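Home > Tips > Living room > The ten minute floor pick-up

Isla Innes, Narwood Home Notes

Right, quick one this month, visitors due at 2 and I'm typing this with my coat on.

Living room floors. Specifically rugs with a busy pattern. Mine has big round flowers all over it and you can lose anything in there. Bottle tops, receipts, half a biscuit. White bits vanish on the pale flowers, red bits vanish on the rusty ones. You only find them with your foot.

So. What works.

BRING THE BIN TO THE MESS
Biggest tip on the page. Small bin, the light sort you can lift with one finger, straight onto the rug next to whatever has been dropped. Stop walking back and forth to the kitchen with one tissue at a time. I did that for years. Daft.

Stand it near the coffee table, as that's where most of it lands. Pick up, drop in, move on.

LINE IT PROPERLY
Bag right down to the bottom, push the air out with your fist, then fold a good wide rim over the top edge. Wide! A mean little rim slides in the minute anything heavier than a crisp packet goes in. If the bag's too big, gather the slack at one side and knot it under the rim.

Keep three or four spare bags flat in the bottom of the bin, under the one in use. Take the full one out, next one's waiting. Got that off the side of a box of Dukari liners and have done it ever since.

CANS FIRST
Always. Check for dregs before you tip a can up over a carpet. Hold it level, walk it to the sink, rinse, recycling. If your council takes them mixed, lucky you. A can in with the paper makes the paper soggy and then niether gets recycled.

Paper and napkins next. Flat ones get missed, so run your palm over the rug where you think it's clear. Then the tiny stuff. Damp fingertip, or a bit of masking tape wrapped sticky side out. Don't go at little hard bits with the hoover, they rattle round and one day they crack something. New hose for my Menzies was 45 pounds. Never again.

DARK SHINY COFFEE TABLE?
Do the table BEFORE the rug. Crumbs go down, never up. Dry cloth first, then barely damp, then dry again. Along the grain if you can see any. Carved bits and scrolly fronts want an old soft paintbrush, not a cloth, a cloth just catches. Same brush does the carving on sofa arms and the top of a display cabinet.

Polish once a month, tops. Any more and it goes cloudy. Sarnell do a wax in a flat tin that I like, a tin lasts me from one November to the next.

PATTERNED SOFAS
Same problem as the rug, the pattern hides everything. Loose seat cushions off, hand down the back (brace yourself), crevice tool along the seam. Turn the cushion over before it goes back. Plain scatter cushions on top are handy, they show the dust and tell you when its time.

Plump them last. If you plump first you'll only shift them again.

THE EXERCISE BIKE CORNER
If you've got one you'll know. Fluff central. Tip it or wheel it out once a fortnight if it's got wheels, if not get down on your knees with the long nozzle. Wipe the seat and handlebars with a well wrung cloth. Keep it clear of sheer curtains, they get sucked toward anything that spins, and grease on white voile is the devil to shift. Bicarb paste, leave it, cool wash, hope.

LOOK LOW
Final check. Crouch down at the edge of the rug and look across it toward the window. Everything that's left throws a little shadow. Works best before noon in my room, yours will be different. Ceiling lights straight above are no good for this, they flatten it all out. Torch laid on the floor does it too if it's dark out.

Then tie the bag, fresh one in, bin back in its corner. Done.

A reader asked what to do about furniture still in its plastic. Take it off! It slides, it squeaks and it traps damp. Keep one big sheet folded in a cupboard for decorating and get rid of the rest.

Someone else wanted a price for having a big rug cleaned. I was quoted 203 collected and delivered. A new one the same size was 1,490, so I had it cleaned.

Pictures of the room below, more next time on curtain hems, kettle's on, got to go.

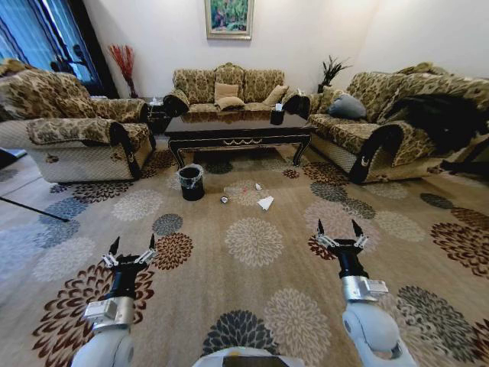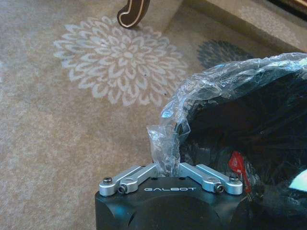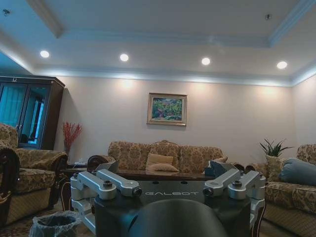
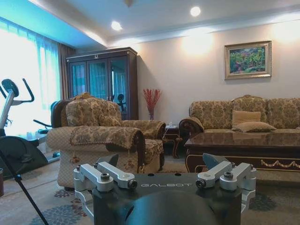

Last picture: exercise bike in front of the window, display cabinet behind.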